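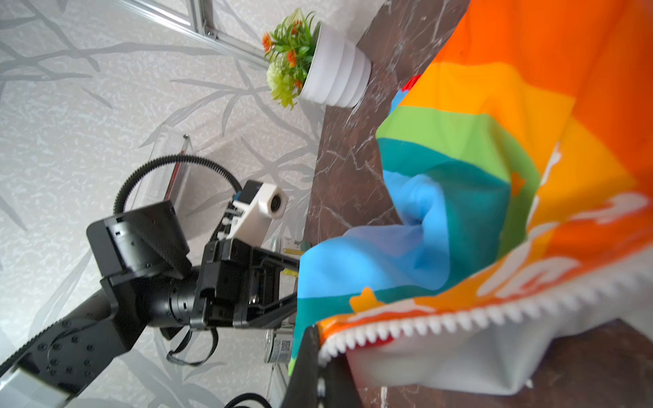
Flilside Folding Group – equipment planning, March

Present: Pin-yu Chien (chair), Catríona Ó Súilleabháin (minutes), Negri from purchasing by phone, mostly.

1. Last minutes. Approved. Pin-yu asked that "heated" be changed to "lively" in the part on cables. Changed.

2. Second arm. Two quotes in. Suvier is cheaper and wants 30 days to deliver. Vodier includes a spare gripper and a training day that we would all find reasons to miss. Catríona prefers Vodier for the gripper, having replaced fingers on the current one 3 times. Negri asked if we could share one arm between both projects. We have been sharing one arm between both projects. Deferred until Negri has read the usage log, all 51 pages.

3. Cloth. Striped and printed pieces are still harder to fold than plain ones, and the big ones bunch. Agreed to spend up to $300 on more fabric, mixed sizes. Pin-yu will buy it and keep receipts this time.

4. Wrist camera mounts. We print our own and will go on doing so. Request for a second printer noted – also noted last month, and the month before.

5. Cable clips. See "lively," above. Catríona to order a bag.

Actions: Negri, log. Pin-yu, fabric. Catríona, clips, and ask Suvier what the gripper costs separately.

Closed at 4:10, room needed.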